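Section 2. Preparing for a Guided Trek

2.4 Registering and Setting Up Your Trip Record

Complete this section before leaving home. Travelers on the Jonley Traverse must have an approved trip record in the Eveo booking portal. A paid deposit alone does not reserve a bed in the mountain huts.

1. Sign in to the portal with the email address used at booking.

2. Select Trip Record, then Add Traveler. Enter each name exactly as it appears in the passport. Hut wardens will refuse entry if the two do not match.

3. Enter passport number, date of birth and dietary needs. Meal requests cannot be changed within 14 days of departure.

4. Upload proof of evacuation insurance. The policy must cover hiking up to the highest point of the route, 1,354 meters. 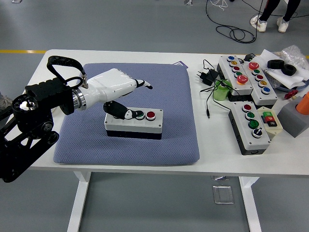
5. Choose a hut allocation. Parties of two are placed in shared rooms unless a private room was purchased.

6. Review the summary page and select Submit. A confirmation is sent by email. Print one copy for the trailhead office at Omitz.

Note: Passports must remain valid for 90 days after the final day of the trek.

Caution: Do not submit a second record to correct an error. Duplicate records are canceled by the system, and the hut beds attached to both may be released. Write to the reservations desk instead.

2.5 Luggage Transfer

1. Attach the Eveo tag to the main handle of each bag.

2. Leave bags at the Omitz office before the morning briefing. Late bags travel the next day.

3. Carry medication, documents and rain clothing in your day pack.

Note: Transfer service on the upper stage begins in May. Before then, travelers carry their own equipment to the second hut.

Section revised Apr 29, 2022. Approved by Ayman Sfeir, Trekking Operations.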